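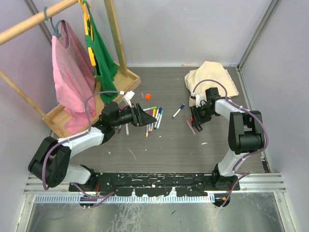
Figure 1. Two arms over the table with markers.

# Choosing a handheld console emulator for an older Android phone

Project report, Mobile Software module
Students: Radoslava Kadlec, Vilém Šimek
Supervisor: Glenys Bramwell
Submitted November 22, 2022

## 1. Introduction

Many people keep an old phone in a drawer and would like to use it for small games. In our project we wanted to find out which settings of an emulator make the biggest difference on such a phone. We did not compare all the programs in the app store. We worked with one emulator core, Otero, and with two front ends which can load it, Venex and Stinditz.

All games in the test were homebrew titles, published by their authors for free download. We used no commercial game files. The largest title is a kart racing game by Kvido Havlíček, who kindly gave us also the debug build of it.

## 2. Test set-up

We used 3 phones, all of them with a cracked or scratched display but otherwise in working order. Before each run the phone was restarted, set to flight mode and left on the desk until the battery temperature was back at the starting value. Screen brightness was fixed at the middle position.

A run means the same part of the same game, played from a saved state. We recorded the frame times with a small logging tool written by Vilém. The tool writes one line per frame into a text file, and the file is copied to a computer after the run. In total we kept 127 runs. Runs where a notification appeared or where the player made a mistake were thrown away and repeated.

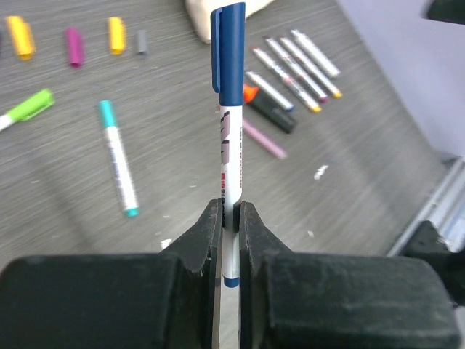 The log files were then read by a script which removes the first seconds of each run, when the game is still loading. At the beginning we forgot this step, and our first averages were therefore too low. All numbers in the next section come from the corrected script.

## 3. Results

### 3.1 Internal resolution

This setting had the strongest effect. With double resolution the kart game was pleasant to look at, but on the slowest phone the sound began to crackle in every curve. With the original resolution the same part ran without any problem. On a small display the difference in picture quality is hard to see, so we recommend to start with the original resolution and go up only if the game is stable.

### 3.2 Frame skipping

Frame skipping helped less than we expected. It makes the average better, but the movement becomes uneven, and in the puzzle games it gave no advantage. Venex has an automatic mode for it - we found this mode too nervous and switched it off.

### 3.3 Touch controls

We asked Bülent Özkan from the parallel group to play with both front ends, as he had not seen them before. He preferred Stinditz, where every button can be moved and made larger. In Venex the shoulder buttons are placed so high that one must change the grip of the phone.

### 3.4 Storage

The complete collection of games and saved states takes 1,210 MB. Saved states from Venex cannot be opened in Stinditz, although both use the same core. This cost us one afternoon, and we would like to warn other students about it.

## 4. Problems

The battery of the second phone was weak and the system lowered the processor speed when the charge fell under 65 per cent. After we noticed it, we repeated all runs on this phone with a fuller battery. We also lost the logs of one evening because the memory card was not inserted correctly.

## 5. Further work

We did not test external controllers. The Hubáček clip-on controller was ordered for the project but it came too late to be included. Glenys Bramwell also suggested to measure the delay between touch and reaction, for which our logging tool must be extended. The present version of the tool, together with the script and all log files, is in the project folder of the module.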